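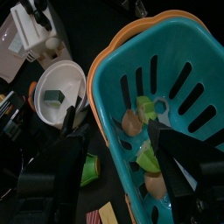
Belska two-arm tabletop kit: what's in it, what it costs, and what to budget on top

We've been selling the Belska for a good while now and I've used one myself for most of that time, so I'm going to skip the brochure talk and go through it the way I would if you rang me up.

You get two arms, two grippers, a wrist camera for each arm, the power supplies, the clamps and a box of cables that looks alarming until you've sorted it into left and right (do that first, please, before you bolt anything down). Software is a download. The arms arrive built and tested. The grippers don't, so set aside an evening with a small screwdriver and a mug of tea.

Price and what's left out

The kit is £2,000 including VAT. A single arm with its gripper is £759 if you already have one and want to grow into a pair later, but do ask me first, as the early ones need a different mounting plate and I'd hate you to pay postage twice. Delivery is extra and depends on how far north you are!

What you won't find in the box: a computer, a table, a fixed overhead camera or anything to pick up. Those last two are where people's budgets go wrong. They spend every penny on the arms and then spend a month moving the same block from one side to the other.
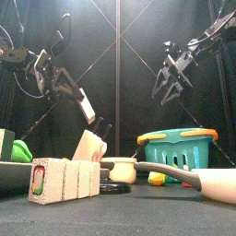
Photo: Belska workshop bench. Please ask before reusing.

My own shopping list for the bench is cheap and a bit silly. Toy food is brilliant — light, brightly coloured, all sorts of awkward shapes — and a slotted plastic basket gives you somewhere to put it. Add a toy knife block, a frying pan, a small pot and a few blocks and you've got a kitchen's worth of jobs. Soft things are worth having too, so throw in a plush vegetable. I get most of mine from charity shops and I've never paid much for any of it.

Colour matters more than I expected. My table top is dark, with a black cloth at the back, and pale or bright objects stand out nicely against it. The arms themselves are black, so they do rather vanish into the background. If you need to track the arms by camera, go for a lighter cloth or put some tape on the links.

Stands and cameras

For the fixed camera I'd go with the Cistel stand, which we stock, and whatever decent webcam you have in a drawer. It clamps on and stays put, and I can't say that for the cheaper one we used to sell. Leave room for the cables to swing. They loop out from the joints quite a way, and if you tie them down too tightly the arm will pull against them at full stretch. I learned that the expensive way.

Grippers and spares

The standard fingers are flat and stiff, good on blocks and handles, less happy on anything round and slippery. Prilteck make a set of soft finger pads that push on over the top and I'd add those to the order from the start. Keep two spare servos in the cupboard as well. You'll want one on a Saturday night when we're shut.

Table size

Roughly a metre and a bit across is comfortable for the pair. Smaller will do, but the arms end up reaching over each other and you'll be forever shuffling the basket along.

Lead time and returns

Kits come to us from Lumanlan in batches and I usually have a few on the shelf. If I don't, allow 10 working days. January is always slow, so order before then if you've a budget to use up. Unopened kits can come back for a full refund. Opened ones I'll look at case by case, and I'm fairly soft about it if all the screws are still in the bag.

Schools and colleges can pay on invoice — put your order number in the notes box at the checkout and leave the card details blank.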